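Guest room and upstairs walk-through, August
Tamberg house, checked by Keisha Esposito

I do this list before anybody stays over, and I write my comments in as I go so Harriet can see what still needs buying.

Smoke alarm, hallway: OK. Pressed the button, nearly deafened myself and the dog. New battery went in last time.

Smoke alarm, guest room: FAIL. Chirped once and quit. I checked the date on the back and it's way past old, so I'm ordering another one (Harriet, please don't get the kind with the screw I can't reach!).

Carbon monoxide alarm: OK.

Window: opens all the way, but it sticks on the left and takes a good shove. Amos says he'll sand it. Leaving this one open until he does.

Outlets: all 5 tested with the little plug-in tester, 1 loose by the closet. I put tape over it and wrote DO NOT USE. Electrician's quote was $79 for the visit, fine by me.

Lamp cord: OK now. It used to run under the rug, which I hate, so I moved the lamp over.

Space heater: gone to the garage, and good riddance. If it's chilly, there are extra blankets on the closet shelf.

Bed: frame bolts were loose on one side, tightened. Slats OK. Green sheet is on and the mattress doesn't slide around anymore.

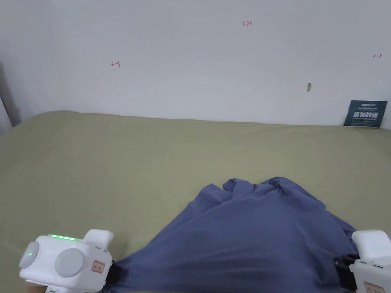 Stair rail: wobbles at the top bracket. I got 3 longer screws from the junk drawer and it's better, but I'd still like Amos to look at it before Loretta comes, with her knee.

Night light, top of stairs: OK, comes on by itself.

Bathroom mat: replaced, the old one had no grip left at all.

Water heater: set it down a notch. Will check the tap again after supper.

Still to do: guest room alarm, window, outlet, rail.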